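Capítulo 4
La cerámica de mesa: del barro a la taza de todos los días

Antes de empezar

Seguramente, si estás leyendo este capítulo en casa o en la biblioteca, tienes una pieza de cerámica a menos de un brazo de distancia. Puede ser la taza del café, un platillo con las llaves, la maceta de la ventana o incluso el azulejo de la pared. Llevamos tanto tiempo viviendo con estos objetos que ya casi no los miramos, y es una pena, porque pocos materiales reúnen tanta historia, tanta química y tanto oficio en algo que cabe en una mano.

En los tres capítulos anteriores hablamos de las arcillas en estado natural: dónde se forman, por qué unas son rojas y otras grises, cómo se limpian y se amasan. Quien haya hecho las prácticas (¡ojalá que sí, aunque el fregadero haya sufrido!) ya sabe reconocer con los dedos una arcilla grasa de una magra. Ahora toca seguir el camino hasta el objeto terminado, y para eso vamos a quedarnos con la vajilla corriente, la que se usa, se lava y alguna vez se rompe.

Qué vas a aprender

Al terminar el capítulo podrás distinguir la loza, el gres y la porcelana por su aspecto y por su comportamiento frente al agua. También sabrás explicar qué le ocurre a la pasta dentro del horno, para qué sirve el esmalte y en qué momento del proceso se aplica un dibujo o un rótulo. Dejamos para el capítulo 5 los defectos de cocción, que son un mundo aparte y merecen que les dediquemos tiempo.

Palabras que conviene tener a mano: bizcocho, barbotina, vitrificación, porosidad, vidriado, calcomanía cerámica, pie de la pieza.

Un paseo por la fábrica Landeo

Para no hablar siempre en abstracto, vamos a acompañar a lo largo del capítulo a una fábrica pequeña, Landeo, que produce tazas y platos de diario. En una jornada normal de enero, el mes en que reponen existencias los comedores y las cafeterías, salen de sus hornos 3000 piezas. La pasta llega en forma de barbotina, es decir, arcilla muy fina suspendida en agua, con la consistencia de una crema espesa. Se vierte en moldes de yeso, el yeso absorbe parte del agua y sobre las paredes del molde va quedando una capa firme. Cuando esa capa alcanza el grosor deseado se vacía lo que sobra, y lo que queda dentro es ya una taza, todavía blanda y sin asa.

El asa se moldea por separado y se pega con un poco de la misma barbotina. Parece una tarea menor y, sin embargo, en los talleres se le tiene mucho respeto. Si el cuerpo y el asa tienen distinta humedad, al secarse encogen de manera desigual y la unión se agrieta. Por eso las piezas recién montadas descansan en una sala sin corrientes de aire antes de pasar al secadero.

Después viene la primera cocción, de la que sale el bizcocho: duro, mate y poroso. Si tocas un trozo de bizcocho con la punta de la lengua notarás que se pega ligeramente (es un truco viejo de ceramista, y funciona). El esmalte se aplica por inmersión o con pistola, y en la segunda cocción se funde y forma esa piel de vidrio que nos resulta tan familiar.

Los rótulos y emblemas de color suelen llegar al final, en forma de calcomanía que se coloca sobre el esmalte ya cocido y se fija con otro paso por el horno, a temperatura más baja. Los rojos tienen fama de difíciles: muchos pigmentos de ese color se alteran con el calor excesivo, y durante siglos conseguir un rojo vivo y parejo fue motivo de orgullo para cualquier taller.

Fíjate, la próxima vez que friegues los platos, en el pie de la pieza, ese anillo de la base que a menudo queda sin esmaltar. Si lo tuviera, el vidriado fundido la dejaría soldada al estante del horno. En ese anillo áspero se ve la pasta desnuda, y es el primer sitio donde mira quien quiere saber de qué está hecha una taza.

Figura 4.1. Taza de cerámica blanca con asa redondeada y logotipo rojo.

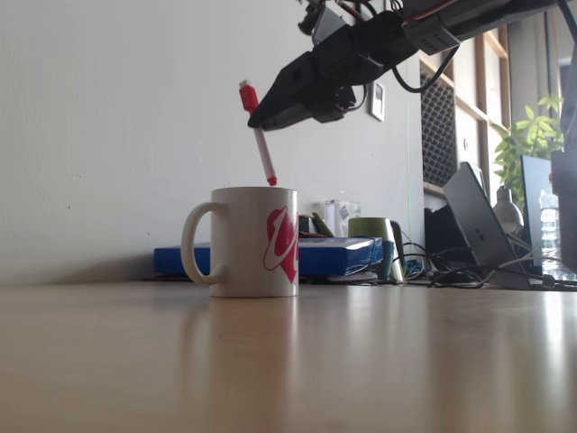
4.1 Loza, gres y porcelana

Empezaremos por la loza, la más porosa de las tres familias y también la que se cuece a menor temperatura. Ten cerca una pieza vieja y desportillada, si la hay en casa, y observa el color de la pasta en la rotura: nos hará falta para la primera actividad, en la página 84.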